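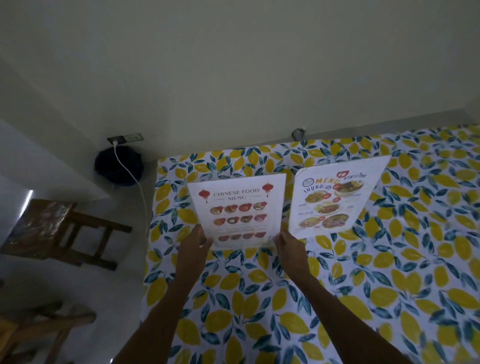 What does the menu reader in this repository do?
It finds a flat printed sheet in a head-camera view, decides whether the sheet is being held or lying down, and hands a cropped, flattened copy to the text step. The text step is somebody else's code and we make no promises for it.

# Prikport sheet module

Last updated: July

Prikport is the perception part of the Fotville stack. It takes colour images only, no depth. It was written because the older module, Cemska, treated every bright rectangle as a sheet of paper, wall sockets included. Prikport does that less often. I would not put it more strongly than that.

## What goes in, what comes out

Input is a single image. Output is a list of sheets, each with:

- four corners, with a flag on any corner that was guessed
- a state: `held`, `resting` or `unsure`
- a mask for hands or anything else in front
- a script guess per text block (Latin, Thai, Han, other)
- a flattened crop

The corner flag matters more than the rest. When fingers cover a lower corner, as they do on the Chinese menu, the module carries the visible edges on until they meet. On a flat sheet this works well enough. On a laminated one that bends where it is gripped, the two edges meet in the wrong place and the flattened crop comes out with a stretched bottom row. Please don't treat a guessed corner as a measurement.

## Running it

```
pip install -r requirements.txt
python run_sheets.py --in images/ --out results/ --script auto
```

`--script auto` is slow and I am not convinced it earns its keep. If you know the language, set it. With mixed sheets (Latin heading, Thai underneath) it votes by area, so a big orange "MENU" can outvote a few lines of smaller Thai. There is a `--per-block` switch which gets round this and takes longer again.

## Test set

The test set is called Mai. It holds 40 images of printed menus on tables and in hands, 38 of them with corner labels. The two without are kept in because removing them broke the index and the file names are used elsewhere.

Results on Mai, default settings:

- sheets found in all 38 labelled images
- state correct in all but 11
- flattened crop usable for text: not reported

The last line is blank on purpose. An earlier version of this README gave a figure for it, and the figure came from one person looking at crops and saying "fine". Until there is a written rule for "usable" I'd sooner leave it out.

I would also be careful with the first line. Finding a large white sheet is not difficult. A threshold and a contour search get most of the way there, and we should have published that baseline next to ours. It is on the list.

## Known problems

- Small print. If a person can't read the band of tiny text between two rows of dishes, neither can the text step. It will still return words. They look plausible, and they should be dropped.
- Gloss. Strong highlights on laminate are masked as "in front", so you can lose a dish photo or a price badge without warning.
- Patterned cloth. Lemons and leaves next to a sheet pull the edge finder about, mostly along the long sides. Turning off `edge_snap` helps and makes plain tables slightly worse.
- Round things. Circular food photos and price badges are both proposed as "badge". The size filter sorts out most of them, but it was tuned on Mai, so of course it does well on Mai.
- `held` versus `resting`. The test is whether the hand mask touches the sheet mask. A hand lying on a menu on the table therefore comes back as `held`. This accounts for most of the state errors.

## What it is not for

Please don't use it to read allergens or prices that anybody will act on. The confidence score is not a probability - it is the mean of three numbers on different scales, kept for backward compatibility with Cemska.

Nor does it plan anything. The Fotville planner will accept our corners as grasp points if you let it, including the guessed ones. Set `reject_guessed: true` in the planner config. The default is false, which I have argued against and lost.

## Changes

- 14: per-block script guess added; guessed corners now flagged
- 13: withdrawn, masks were saved upside down
- 12: first version to run without Cemska installed

Bug reports should come with the input image and the config. A screenshot of the result alone can't be worked with.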